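Slow hands in the sitting room
Can a machine tidy a house yet? Four weeks of trials at Estholm suggest it can do part of the job.

Tidying cushions takes a person a few seconds and very little thought. For the group at Estholm it has taken up most of August and 1,351 logged attempts.

The rules are plain. A single arm with a two-fingered gripper must pick up a cushion, move it and set it against the back of a seat. An attempt fails if the cushion falls, lands face down or is still in the gripper after two minutes. By that measure 1,337 attempts were valid, the remainder being lost to software restarts, and 278 of the valid ones failed.

"The grasp is mostly solved," says Kartini Nair, who runs the trials. "Letting go is the hard part. A cushion changes shape when you hold it, and changes again when you stop."

Herman Gunawan, who writes the control code, keeps a separate list of 37 failures in which the fingers closed on trimming and missed the body of the cushion. Fringe is a poor handle. It stretches, and the motor current looks much the same as it does for a good grip.

Cameras bring their own trouble. The one at the wrist sits close to the work and sees little of the room, so strong daylight on a patterned fabric can hide the line between a cushion and the seat beneath it. On the long chaise, floral pillows lean above a floral seat cushion, with corded piping along its front edge -- a useful line to follow, where the software can find it.

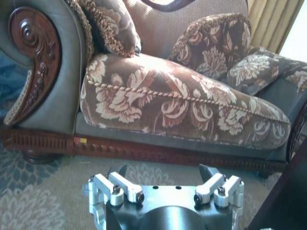 What the shop floor does better
Tjoa, a packing firm, has used similar arms for two years. Its boxes are stiff, its lighting is fixed and every item arrives the same way up. Melati Oei, its line engineer, would not swap places with the Estholm group. "I can move the work to suit the arm," she says. "They have to take the room as it is."

Nair's next trials will cover folded throws, with the time limit kept at two minutes.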